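Hurkthorpe wants to give Turnden a 20-year tax break. The numbers need a second look 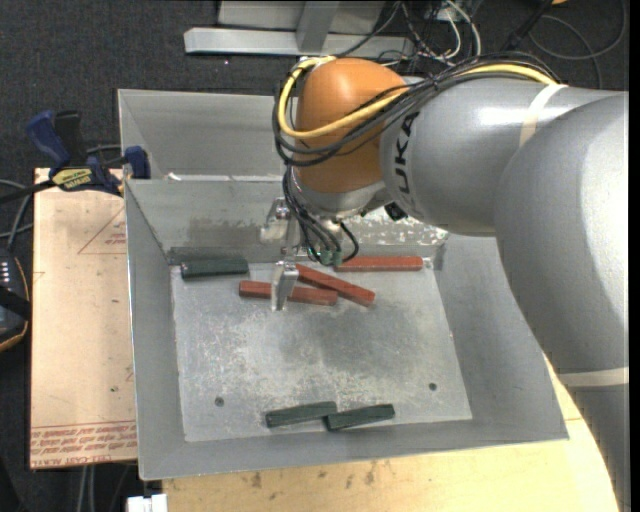

A KUKA arm over a gray metal bin holding red and dark green blocks.

Hurkthorpe is getting ready to hand over two decades of property tax to a developer in exchange for a promise, and the promise gets softer the longer you read it.

The town released its draft agreement with Turnden this month. Under the deal, Turnden would build a business park on the old fairground land east of the rail line and pay no town property tax on the buildings for the first nine years. After that the bill would step up slowly until year 20, when the company would finally pay what the hardware store on Main Street pays now.

In return, the town says, it gets jobs. The press release says the park will "support up to 50 permanent positions." It says so three times, once in bold.

"Up to" is doing a lot of work there. So is "support." The draft agreement itself runs to many more pages than the press release, and nowhere in it is Turnden required to hire anyone. The section on employment says the company will make "commercially reasonable efforts" to attract tenants, and that those tenants are "expected" to create jobs. A tenant that opens with a manager and a padlock would meet that wording just fine.

There is also the question of which jobs get counted. A footnote says the total may include positions moved from elsewhere in the county. If a shop closes across town and reopens in the park with the same people at the same pay, those would be new jobs for the purposes of the deal. The people doing them might be surprised to hear it.

The case for the tax break rests on a study by Vivex, a consulting firm. Town hall has posted the summary on its website. The full report is available on request, and we requested it.

It is a confident document. Vivex finds that the park would pay back the lost tax through new spending at local stores, new home sales and something it calls "secondary vitality." The spending estimate assumes that every worker lives in Hurkthorpe. Anyone who has sat at the light by the highway ramp at 5 p.m. knows how likely that is. The study also assumes the park will be fully rented in its third year and stay that way until the end of the deal. No vacancy rate is given, so none is subtracted.

And the study was paid for by Turnden. That fact appears on the last page of the report. It does not appear in the summary at all. A study can be paid for by the company it helps and still be right, but residents should have been told up front, on the page most of them will read.

Asked about this, the town said in a written statement that developer-funded studies are "standard practice" and that staff had reviewed the findings. It did not say whether staff had changed any of them. Turnden said it was "proud to invest in Hurkthorpe's future" and pointed us to the press release.

People who have lived in town long enough will remember Urio. That was the call center project that was going to fill the empty department store. It got a tax break too, and a new turn lane, and a ribbon cutting with a brass band. Urio left when its break ran out. The turn lane is still there and leads very smoothly into an empty parking lot.

The town's answer is that the Turnden deal is different because it has a clawback, meaning the town can demand its money back if things go wrong. It does have one. The clawback applies if Turnden fails to finish the first building. Once that building is up, the clause ends. If the park sits half empty for years afterward, the town has no claim, and the tax break keeps running.

Nor does the agreement ask for yearly reports. Turnden would file one at the end of year 9, when the full exemption is already used up. A town that wanted to know how its money was doing might ask a bit sooner than that.

None of this means the park is a bad idea. The fairground land has been growing weeds and collecting mattresses since the fair moved out, and it brings in next to nothing as it is. Supporters make a fair point when they say that a share of something beats all of nothing. But that argument only holds if Turnden would walk away without the break, and we could find no sign that anyone at town hall asked. The site has rail on one side and the highway close by on the other. Turnden bought an option on it before the tax talks began, according to county land records. Companies do not usually pay for options on land they have no interest in.

There is the cost of services as well. The park will need a water main, a wider road and fire coverage for buildings taller than anything the town has now. The draft puts the water main on Turnden and the road on the town. It does not mention the fire coverage. The current ladder truck was bought used, and the department has been asking for a replacement in every budget we looked at.

The schools lose out too, though by less than some flyers around town have claimed. The school share of property tax is handled apart from the town share, and the draft would cut it by half, for the first nine years only. The flyers say it would disappear. That is wrong, and opponents do themselves no favors by printing it.

What would a better deal look like? A shorter one, for a start. One with a firm job number, a rule against counting moved positions, and a yearly report that anyone can read. Plenty of towns get those terms. Hurkthorpe may have tried to. The town would not release its notes from the talks, saying they are still "active," which is an odd word for an agreement that has already been printed and bound.

Written comments on the draft are open until the end of the month and can be dropped off at the town clerk's window or sent by email. A vote is expected in January. The full agreement is at the library's front desk, along with the Vivex report, last page included.

14 comments | 37 shares

Contact the newsroom | Corrections | © All rights reserved | Back to top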